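Menon Marker Rows

README, release of Friday, August 7, 2026

Menon is a collection of small tabletop layouts made from felt-tip markers: rows, fans, piles, crooked fences, pairs lying nose to tail. It has 1000 pictures, each with a short text note and a set of tags. If you care about how ordinary desk things get sorted, lined up and knocked out of line again, we think you'll have a great time in here. We certainly did (the marker drawer at Westudstead will never be the same).

What's in the folder

pictures/ has the still images, one layout per file
notes/ has one plain text note per picture, same file name
tags.csv has one line per picture, with the tags in alphabetical order
surfaces.txt has a short description of each tabletop
CHANGES has what we fixed, and when we broke it again

Everything opens with whatever you already use. The notes are UTF-8, and the CSV uses commas. A few notes contain commas too, but those live in their own files, so you don't have to worry about quoting.

Why markers

Markers are wonderful for this! They're all nearly the same shape, they have two ends you can tell apart, and everybody already has an opinion about how they should be put away. Hand a bunch to two people and one will make a tight row while the other makes a heap with the caps pointing everywhere. Both are in the collection. A marker also rolls, so a row is only as good as the last thing that bumped the table, and some of our favorite pictures are rows with exactly one marker that has wandered off.

We tried pencils in an early round and dropped them. They were too thin to read well at the size we wanted, and we kept sharpening them between pictures, so the lengths changed. Crayons were fun but left marks on the lighter tabletop.

The tags

There are 15 tags. The ones you'll use the most:

row: markers side by side, all touching or nearly touching
loose row: same idea, with clear gaps
fan: ends together on one side and spread on the other
heap: markers lying over each other
caps same way: every cap end faces one direction
caps mixed: at least one is turned around
stray: one or more markers clearly away from the group

A picture can carry several tags. "row" and "stray" go together happily. "caps same way" and "caps mixed" never do, and if you find a file that has both, please tell us. We found 5 of those before this release and would love for that to be the end of it.

"Row" is stricter than you might expect. We ask whether you could lay a ruler across the ends and have most of them touch it. "Neat" isn't a tag at all. We argued over it for weeks, because some people call a good fan neat and others can't stand the sight of one. The notes use the word freely, so search there if you want it.

Orientation

Directions in the notes are given as if you were standing at the front of the table. Front is the side nearest the viewer, back is the far side. "Caps to the front" means the cap ends point toward you. Groups in the older Skoltach batch were written up the other way around, and we turned all of those notes in this release. If you have a local copy from before, throw it out and download it again.

Writing your own notes

We'd be so happy to get more of these. A good note is one or two sentences, says what the group looks like, and stops. Things we like to see:

How many markers there are, if you can count them without guessing.
Which way the caps face.
Whether the group is in the middle or off to one side.
Anything odd about the spacing.

Skip guesses about who put the markers there or what they were going to draw. Color names should be the everyday ones. If you can't decide between teal and green, write "teal or green" and move on.

Known gaps

Heaps are underrepresented, mostly because rows are so satisfying to make. Very large groups are rare. Brush-tip and double-ended markers aren't covered, and a chunky chisel tip shows up only here and there. We're hoping to add a September batch with more messy layouts and a few mixed groups, such as markers with loose caps lying nearby.

Use and credit

Use it for teaching, sorting games, counting practice, drawing exercises, layout studies or whatever else you come up with. Please credit it as "Menon Marker Rows, Jutance" and keep this file with the pictures when you pass them on. Corrections to notes go in the same inbox as new ones, with the file name in the subject line.

A layout to get you started

Try the note format on a simple group before you take on a heap. Ours reads: "Seven felt-tip markers in a neat row, side by side. White-capped ends to the front." Tags: row, caps same way.

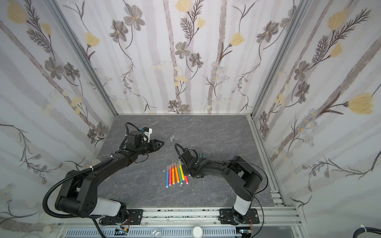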